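Home Boards Leaflet bags Rosettes Delivery Contact

The Grinilden canvassing board

Last updated: November

I've been knocking on doors at election time since I was old enough to be sworn at through a letterbox, and in all those years the thing that has let me down most often is the clipboard. So I started making my own, first for my own ward and then for anyone who asked (and quite a lot of people asked!), and the Grinilden is where I've ended up.

It's an A4 board with a raised lip along the bottom, a stiff clip at the top and a clear flap that folds over your sheets when it rains. You can write under the flap with one hand and hold the board with the other, even with a dog going for your ankles. There's a slot down the right-hand side for a pen and a pocket on the back for "sorry we missed you" cards. The pocket takes 47 of our standard ones before it starts to bulge. If yours are on thick card you'll get fewer in.

I sell to all parties and none. I've had orders from people on opposite sides of the same by-election, in the same week, and I posted them both out on the same afternoon. I don't print logos on the boards, so please don't ask. Stick your own sticker on, the back is smooth and they hold well.
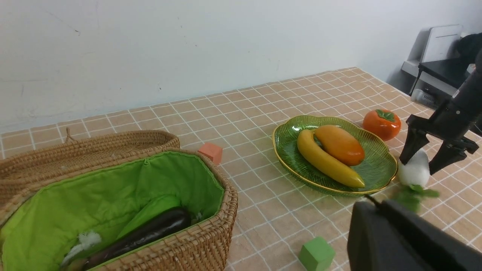
Wicker basket with an aubergine in it

What changed from the old one

The first version had a metal clip that froze your fingers off in the winter by-elections. Josphat Owino, who was agent for an independent in our area, took six of those out and brought four back with the springs gone, and he was quite right to be cross. The new clip is plastic-coated and wider, and I get them from Rimora, who make them for surveyors. It's much harder to trap your thumb in.

I've also moved the light. There used to be a little lamp that clipped on the top left and shone straight into the eyes of whoever opened the door, not a great start when you want somebody's vote. Now it sits under the clip and points down at the sheet. Runs on one AAA battery, not included, sorry.

The flap is longer too. Rania Filali asked me for that after a wet evening when the bottom three rows of her road group turned to blue soup and she had to go back and do the whole street again.

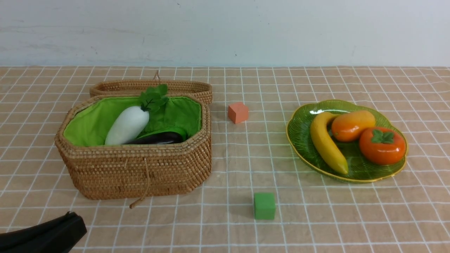 Anyway, the longer flap does make the board a touch more awkward to slide into a bag. It fits our Vustalel leaflet bag with room to spare, and most ordinary rucksacks, but it's a squeeze in a small satchel. If you mostly carry a satchel, get the short-flap version, same price, just say so when you order.

Which size?

I do the full A4 and a smaller A5. The A5 is lovely for telling at polling stations, where you're only jotting down numbers and you're stood there for hours with a flask in your other hand. For doors I'd go A4 every time. Road sheets are printed A4 and if you fold them you lose your place, and then you're calling Mrs Whoever by her neighbour's name.

Lahcen Lahlou did 900 doors with one A4 board last spring and the only damage was a chewed corner. I still have it on the shelf in the workshop.

Price and ordering

A4 is £13, A5 is a bit less, and there's money off if you're buying for a whole branch. Postage is at cost. I make them in batches, so if there's a general election called at short notice please be patient with me! Last time I had enough board for 4000 and it still went faster than I could cut it.

Don't forget that what you spend on kit may need to go in your election return, so keep the invoice. I put the date and the item on every one, and if your agent wants it worded differently just drop me a line and I'll redo it.

Spare clips, flaps and lamps are all on the Boards page. They swap over with a small crosshead screwdriver.

Juniper Ambrose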